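Working alongside a cutting arm: tips from a canteen kitchen

July 3, 2022

We feed a works canteen, and since May part of the veg prep has been handed to a pair of robot arms. Head office at Plamier calls it a partnership. I call it another thing to clean. If your kitchen is next in line, these are the notes I wish we'd had.

Keep your own knife skills up. The arm does the dull cuts, so whoever used to do them gets slow within a fortnight. We each take one crate by hand per shift, and I don't care how that looks on the weekly sheet.

Sort the potatoes first. Ours behaves best with middling ones, peeled, eyes out. Anything knobbly goes in a bowl for the humans. The Trollum brochure says no sorting is needed. The Trollum brochure was not written next to a sink.

Put a damp cloth under the board. Old trick, still the best one. A board that creeps even slightly will throw the cuts out, and unlike you the arm won't put a hand down to steady it.

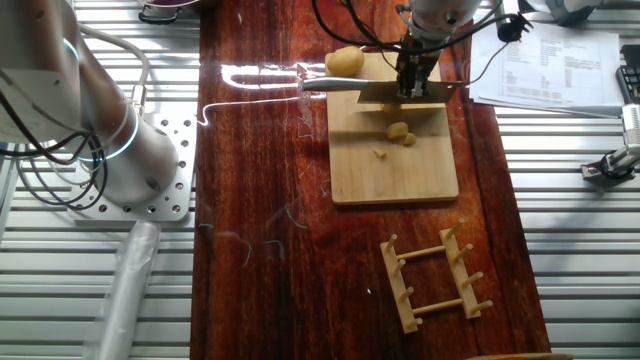 Sharpen more often than you think. A person with a dull knife leans on it and grumbles. A machine just carries on and gives you a tray of crushed edges. We went from once a week to every 8 trays. Wipe the blade from the spine side, with the arm stopped and locked, and never reach across to rescue a piece that has rolled.

Starch gets everywhere. Warm water and a drop of washing-up liquid on the board, a barely damp cloth near cables, and dry the table straight away or it goes tacky.

Ask who does the new jobs. Peeling, sorting, loading, wiping down and fetching trays all still need somebody, and none of it was in the hours we were given. Write it down for 5 shifts before you agree to any change in the rota. Ours came to some 13 hours, which did not please the man from Dreselex who had promised us time for "more creative work". I have yet to meet the creative work.

Don't let it set the pace. If the trays are piling up, pause it. The button is there for you as well as for faults.

Lastly, hang on to the old hand chipper. We were told to send ours back to the Eze depot and it is still on the bottom shelf, oiled and wrapped in a tea towel.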